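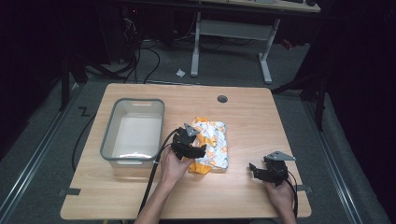
Teaching by hand: notes for the Roredcombe talk
November 20, 2025

Slide 1 – hello and thanks

Say thank you to Stavros Sotiropoulos for the invitation and for the lift from the station. Mention that I've given a version of this talk once before, in May, and that it ran over badly, so I've taken out the history section. Anyone who wants the history can find me at the coffee break and I will happily go on about it until they beg me to stop.

Ask for a show of hands: who has ever taught somebody to fold a fitted sheet? Wait for the groans. Then ask how many of them did it by writing out instructions. There's always one!

Slide 2 – what we're trying to do at Amau

We want a robot to put laundry away. Cloth goes into a bin, cloth comes out of a bin, cloth gets smoothed and folded on a table. I know it sounds modest. It has kept eight of us busy for a good long while, and I'd like people to leave this room with a bit of respect for the tea towel.

Explain the trouble with cloth. A mug is the same shape every time you pick it up, and a cloth hardly ever is. You can't very well give the robot a list of all the ways a cloth can be crumpled, so we show it the job being done, over and over, by people who are good at it.

Slide 3 – two ways of showing

Go slowly on this one, as it's where I lost people last time.

The first way is remote control. The person sits at a set of controls and drives the real arms. Everything you record is something the robot can certainly do, as the robot has just done it. The drawback is that it's slow, and it is surprisingly tiring. You feel as though you're folding a shirt in oven gloves, through a letterbox.

The second way is to leave the arms out of it and give the person a pair of grippers to hold, one for each hand. You stand at an ordinary table and do the job with those. Your own shoulders and elbows do what they've always done, and the fingers that touch the cloth are the same sort the robot will use later. We record where the grippers go and how far they open and close.

(If there are spare grippers on the front table, pass them round here. Remind people to mind the cables. Ask for them back before questions, and do mean it this time.)

Slide 4 – what the numbers look like

Our Londenia set has 824 demonstrations in it, all cloth and bin work, from 19 people. Leave the figure up for a moment and let them read it.

Then tell the story of the first afternoon, when I was so keen to get going that I let everybody crumple the cloth in their own fashion and wrote nothing down about it. Half of them dropped it from a height and half of them laid it down rather politely. The robot learned to be very good with polite cloths. We now start from all sorts of heaps on purpose, and keep a note of which is which.

Slide 5 – being a good teacher

These are the things we tell new people, and I'd read them out more or less as they are.

Move at the speed you'd use if a friend were watching and wanted to learn. Open the fingers fully before you go in for the cloth. If you miss, try again calmly and carry on, don't start over – a recovery is worth having, and we were silly to throw so many of them away early on. Keep the cables out of the folds. Stop when your wrists ache.

Add the point about left and right hands. Most of us pin with one hand and pull with the other and have no idea we're doing it. Our left-handers do it the other way about, and for a while the robot dithered in the middle, poor thing, as if it had been brought up by two very different aunts. We sorted that out by labelling the sessions.

Slide 6 – where it still goes wrong

Be frank here. Thin cloth sticks to itself and the fingers pick up two layers. Anything with a busy print can confuse the vision side about where the edge is. And a person holding grippers can reach in ways the arm can't, so some lovely demonstrations have to be put aside. The Stergiou team check for this while recording and give the person a little beep, which I think is very sensible and which we mean to copy.

Slide 7 – finish and questions

Show the short clip of the robot putting a cloth in the bin. It lasts 2 minutes at real speed. I've been asked to speed it up and I'd prefer not to, so talk over it if the room gets restless, and take the first question while it's still playing.

Likely questions: cost (refer to Stavros), children's socks (not yet), and whether it will ever do the ironing (please don't get me started).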